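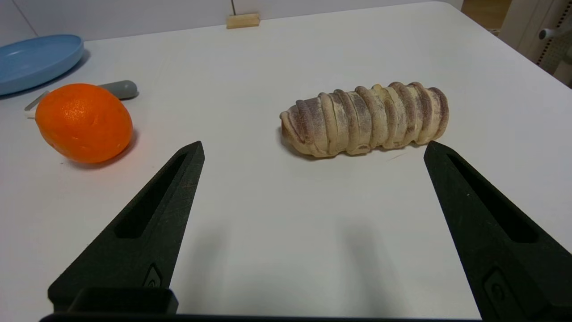
Department of Food and Everyday Life, Skindville College

4.2 What people leave on the table between meals

Figure 3. Table surface in one of the study kitchens: a coiled bread roll, an orange, a light blue plate and a gray-handled utensil lying partly behind the fruit.

We turn now from the meals themselves to the quieter hours between them, which turned out to be the part of the study our households most enjoyed talking about. When we began visiting kitchens in January, we had expected to write mostly about cooking. What we kept coming back to, visit after visit, was the table after the cooking was over, and the handful of foods that stayed there as a kind of standing invitation to anyone passing through.

Of the 121 tables in our record, 46 had both bread and fresh fruit on them at the time of the visit. Figure 3 is a good specimen of this group, and a modest one. The roll lies by itself on the white surface, with no board or napkin under it, and the orange is still in its peel. The plate sits off toward one corner with the fruit and the bread both outside it. We call this arrangement "open placing," a term we owe to Rizwan Yousafzai, who used it in his field notes long before the rest of us saw the need for a name.

Open placing matters to us because it seems to go along with a looser idea of who the food is for. In the interviews, people spoke of food on a plate as already belonging to somebody ("that's his, I wouldn't touch it"), while food set straight on the table was talked about as belonging to the house. One mother in Effiong told us, with a good deal of laughter, that she moves a bun from the plate to the table when she wants it to be eaten by someone else. We would not want to lean too hard on one remark, charming as it is, but versions of it came up in 6 of the longer interviews, and we had not asked about it in any of them.

The choice of bread is worth a word as well. Shaped and dusted breads, such as the roll in Figure 3 with its ridged bands and its brownish-purple, cocoa-like powder, were left out in the open more often than plain sliced loaves, which tended to go back into a bag or a bin. Detlef Hamann has suggested that a roll of this kind is taken as a complete thing, a portion that has already been decided, and so it can lie about in a way that half a loaf cannot. The orange works in much the same manner. It carries its own wrapping, it keeps its shape, and it asks very little of the table.

Utensils were harder for us to make sense of. We had first sorted them into "in use" and "put away," and found before long that a great many were neither. A handle resting behind a piece of fruit may be waiting for a task or left over from one, and a single visit does not let us say which. We therefore added a third group, "resting," and went back through the Flelik and Jevine households to code them again. This changed the totals for only 2 kitchens, but it made the two of us doing the coding a great deal happier with our own work.

We return to the plate, and to the question of what an unfilled part of a table is good for, in Section 4.3.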